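The Marrow Business

I should say straight off that I never wanted the marrow. I'd gone round to Despina's for a cup of coffee and a moan about the buses, and I came home with a marrow the length of my arm and no clear idea how.

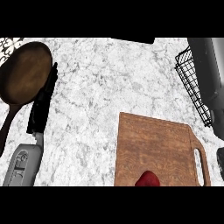

Despina Đorđević lives at number 11 and I live at number 5, and between us there are two houses of people who are always out, so if she has anything to give away it comes to me. In August it was beans. Before that it was a set of curtains I still haven't hung. But the marrow was different, because the marrow (she told me, pressing it into my arms like a baby at a christening) was meant for the Prillolthorpe show.

"Then you'd better enter it," I said.

"I can't. I'm judging the chutney. You enter it. Say you grew it."

Now, I have never grown a thing in my life. I once killed a cactus by going to Whitby for a week. Everyone in Prillolthorpe knows this, and chief among them is Dwayne Lindqvist, who has won the marrow class 8 years running and who lives over the back fence, with a perfect view of my garden, which is gravel.

I said no. I said it twice! And then on the morning of 10th October there I was in the queue at the village hall with the thing wrapped in a bath towel, behind a man with a tray of leeks.

Yolanda Strickland was on the desk. She's known me since infants' school and she has never once let me get away with anything.

"Name of grower?" she said.

I opened my mouth and what came out was, "Stenia."

"Stenia who?"

"Just Stenia."

Stenia is my cat. I don't know why I said it. I think I couldn't quite bring myself to say my own name, and hers was the next one along. Yolanda wrote it down in her best handwriting, gave me entry ticket 191, and told me to put the marrow on the far table next to Mr Lindqvist's.

Well, I put it down and went to hide by the tea urn. Jailson Camargo was pouring, and he gave me a slice of lemon cake without my asking, so I must have looked bad.

"Is that your marrow?" he said.

"It's a friend's."

"It's bigger than Dwayne's."

"Please don't say that out loud."

But he had, and Dwayne was standing behind me with an empty cup. He looked at me for a long time. Then he went over and looked at the marrow for even longer, and bent down and sort of sniffed it, and came all the way back.

"That's one of mine," he said. "That's off my seed. I gave Despina three plants in the spring, on account of her back being bad and her not getting out to the nursery."

I waited for him to shout. I'd have shouted. He held out his cup for Jailson to fill and said, very quietly, "She's done well with it, hasn't she?" and I saw he'd gone pink right up to his ears.

So that was that. The marrow took first, Dwayne took second, and they read out Stenia's name over the loudspeaker and I had to go up and collect the card. Despina clapped louder than anyone. She was still in her judge's badge, with chutney on her sleeve.

I walked home behind the pair of them. He was carrying the marrow and she was telling him how he ought to be stuffing it – rice, mint, plenty of pepper – and he was saying he'd never eaten one, he only grew them. They went straight past my gate without so much as a goodnight.

The card's on my fridge. Stenia has been sick on the bath towel.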